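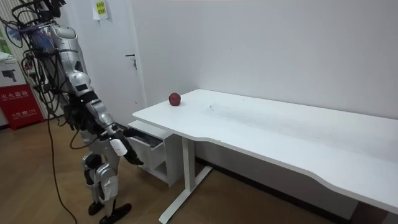
A humanoid robot reaches towards the drawer unit at the end of a long white desk.

1/30/18

I'd been trying to get half an hour with the woman who runs the night desk at Hondby police station since before Christmas, so when she rang and said "come now, it's quiet", I grabbed my coat and went! (It wasn't that quiet. The phone went six times while I was taking my gloves off.)

What I wanted to ask about was the stolen bikes. If you live anywhere near Stetness Road you'll know somebody who's lost one. She asked me to leave her name out, which is fair enough.

"We had nine go in one night," she told me. "Nine! All from the same rack, all with those thin cable locks. You could get through one with garden shears."

So was it kids? She pulled a face. "People always say kids. The two we've charged are grown men, and they had a van."

The van was stopped on the Turkance bypass with a broken tail light, and the officer who pulled it over heard something rattling in the back. Both men are due in court in March, so she wouldn't say much more than that, though I did try.

I asked what happens to the bikes now. "They sit in our garage. We've got some 30 of them and hardly anyone's rung up. If you never wrote down your frame number, bring a photo, bring a receipt, bring anything."

She'd like to see a proper D-lock on every bike in town, and she reckons £100 on a lock is daft when a decent one costs far less. Mine came from Qian Cycles by the station and she gave it a good tug on my way out. "That'll do," she said, and went to get the phone.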